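Reading the new Fulov preprint on spindle checkpoint drugs so you don't have to. Short version: I don't buy the headline. Longer version below, get a coffee.

The claim, as the press release has it: a small molecule called Clomero "restores accurate chromosome sorting" in dividing cells, and this "could open the door" to stopping tumors before they start. Doors are always opening in press releases.

Quick background for anyone who wandered in. Before a cell splits, it lines up its chromosomes and waits until each one is hooked to the spindle on both sides. A set of proteins acts as the brake. If the brake lets go early, daughter cells get the wrong number of chromosomes. Lots of tumors look like that.

So a drug that makes the brake hold longer sounds great. I'd love one. The trouble is in what they measured.

Figure 2 is the one everybody is sharing. 1,371 treated cells, and a big drop in lagging chromosomes. Lagging chromosomes are the stragglers that hang around in the middle while the others move apart.

But a straggler is not the same as a mistake. Plenty of lagging chromosomes end up in the correct cell anyway, just late. If you want to say the sorting is accurate, you have to look at the daughters and see what they got.

They did look at the daughters! It's in the supplement, panel S7. And there the difference between treated and untreated is small enough that the error bars overlap for two of the three cell lines. That panel does not appear in the main text. Nor does the word "overlap."

Now the control group: 1,073 cells. Fine, decent size. Except go to the methods and it says cells that took too long to divide were "excluded as arrested." In both groups, sure. But the drug slows division. That's what it's for.

So you take a drug that makes cells pause, throw out the ones that paused too long, and report on the ones that got through. Of course the survivors look tidy. I'd look tidy too if you threw out my bad days.

How many were excluded? I went through the source data file. 330 in the treated arm. I can't find the matching number for the controls anywhere, and I've been through that file twice. If someone spots it, please post it and I'll correct this.

Maybe the authors have a good reason for the cutoff. It could be a limit of the movie length, since they stopped filming at the same point every time. Then say so, and show me the result with the slow cells left in.

Second gripe: dose. The effect shows up at 900 nanomolar and nowhere below it. At that level I want to know what else the compound is hitting. Kinases are a big, nosy family and they look a lot alike. There's a selectivity screen mentioned as "in preparation."

A dose response that goes flat, flat, flat, then jumps at the top can be real. It can also be the point where cells start getting sick. Sick cells divide less, and fewer divisions means fewer chances to see a straggler. Nothing in the paper tells these apart.

Someone will say "but they did a rescue experiment." They did. They put back a version of the target protein that the drug supposedly can't bind, and the effect went away. Mostly. In one cell line. With the protein made at a level well above normal, going by their own blot.

Too much of a checkpoint protein can mess up division all by itself. So the rescue cells need their own control, with the normal protein pushed up by the same amount. I can't find one.

I'm being grumpy, so here's what I liked. The imaging is lovely. The raw movies are posted, all of them, with file names a human can read. The analysis code ran on my laptop on the second try, which puts it ahead of most things I download — including my own old code.

And the basic idea isn't silly. The Jafarzadeh assay they use to tag chromosomes in living cells is gentle, and it lets you follow the same cell for a long time. I'd use it. I'd just use it to answer the question in the title.
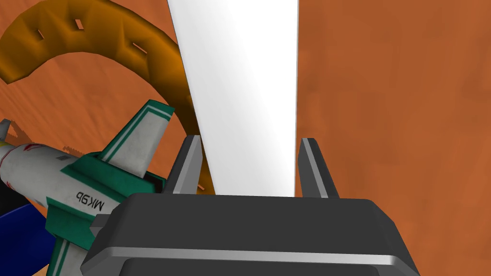

Gripper, fingers apart, orange background. Rendered.

Back to the paper. The part about cancer. There isn't any cancer in it. Three cell lines in a dish, one of them a tumor line, no animals, no patient samples. "Could one day" is carrying that whole last paragraph on its back.

There's also a bigger problem that the discussion skips. Many tumor cells already have the wrong number of chromosomes and get along fine. Making them sort more carefully from here on might slow them down. It might also help them, by keeping a mix that works for them. There's an argument both ways and the paper gives one.

What would change my mind? Count chromosomes in single daughter cells, with all the slow dividers included. Do the selectivity screen. Repeat the rescue at normal protein levels. If it holds after that, I'll say so here and I'll be happy to.

A few replies asking if this is like the Plerano result from May. Sort of. Same target, different compound, and that group reported a longer pause with no change in the daughters. Which is pretty much what S7 shows here, if you squint past the title.

And to the person asking whether they should tell a sick relative about Clomero: no, please don't. It's a lab chemical. It has been in dishes. There's no trial to join.

Preprint comments are open. I've left the exclusion question there, in a politer form than this. Will add to the thread if the authors answer.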